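Prundness homeware firm Stinel opens refill counter for toiletries

Stinel, the homeware and toiletries shop in Prundness, will open a permanent refill counter in January after a trial at its Mill Lane branch brought in more customers than planned.

Shoppers will be able to bring in their own clean bottles and jars and fill them with hand wash, shampoo, body lotion and bath oil, paying by weight.

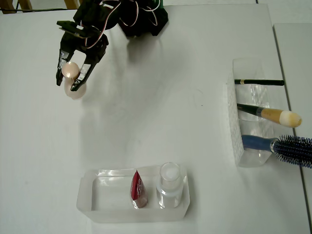
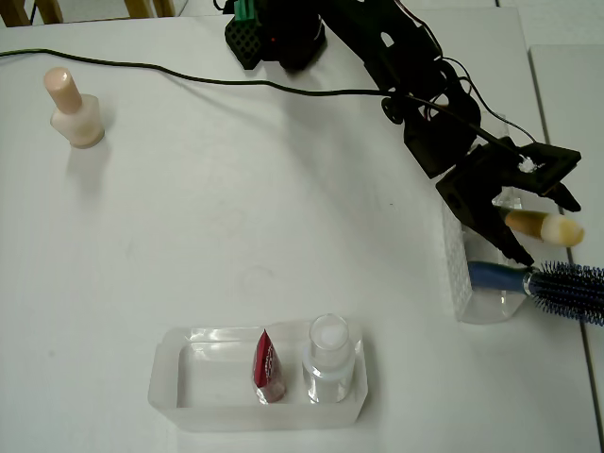
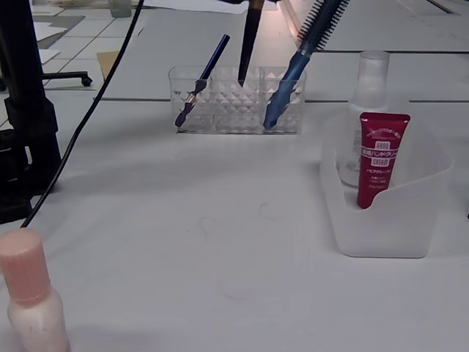
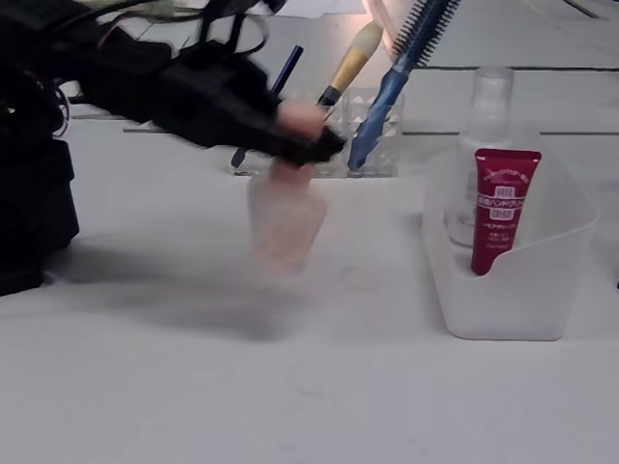

White tabletops, Stinel, Prundness.

The trial ran for 5 weeks in the autumn from a single trolley near the tills. In that time 153 households signed up for a refill card and customers filled over 2,000 containers between them. Shampoo was the most popular product, followed by unscented hand wash.

Obinna Yusuf, who manages the Mill Lane branch, said: "We expected people to come in once, have a look and go back to buying a new bottle. Most of the card holders came back, and a lot of them brought the same bottle each time. By the third week we were running out of hand wash before lunch on market days, so we had to change how often we ordered."

The new counter will take up the space by the side entrance that is now used for seasonal stock. It will have its own scales and a sink for rinsing out containers. Staff will weigh each container empty and mark the weight on a sticker, so that it does not have to be weighed again on the next visit.

The liquids will come from Skilolex, which already makes Stinel's own-label soap. They will arrive in returnable drums, and the empty drums will go back on the same van that brings the next delivery. Stinel expects to use the first 1,000 litres by Easter.

Any bottle or jar with a lid will be accepted, provided it is clean. Containers that have held bleach, paint or motor oil will be turned away. Customers without a container can buy an empty glass bottle at the counter, or take a donated one from the shelf free of charge — the shop is asking for donations now, and pump bottles are especially welcome.

Refill cards from the trial remain valid and any stamps on them will be carried over. A full card can be exchanged for one free refill of hand wash or shampoo.

"People have asked about washing-up liquid and laundry liquid as well," said Mr Yusuf. "We will look at those in the spring, once we know how much room the first four products need. Laundry liquid sells in bigger amounts and we would need somewhere to keep the drums."

The counter will open at 9.30am and close half an hour before the rest of the shop to allow time for cleaning. Prices will be displayed at the counter and on the Stinel website.

Notes to editors

Stinel sells kitchenware, bathroom goods and toiletries from its shop on Mill Lane, Prundness, with free parking behind the building.

For interviews or further details, please contact Obinna Yusuf at the Mill Lane branch.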